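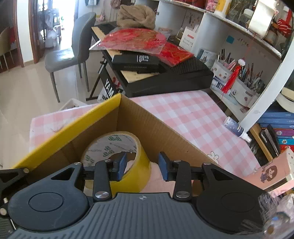 One student in the Gumgate club complained in November that picking up a roll of tape 200 times did not feel like robotics. The coach let the complaint stand and asked for the log sheet.

## Chapter 11: Grasping by Demonstration

In this chapter your team will collect grasps with a hand-held gripper and use them to train the Flovthorpe arm. You will need:

- one hand-held gripper with two finger pads
- a roll of packing tape
- an open cardboard box

The Gumgate team logged 600 grasps before its first run on the arm, and 17 of them had to be thrown out for missing labels. Read Section 11.1 before you start. Log sheets are at the back of the book.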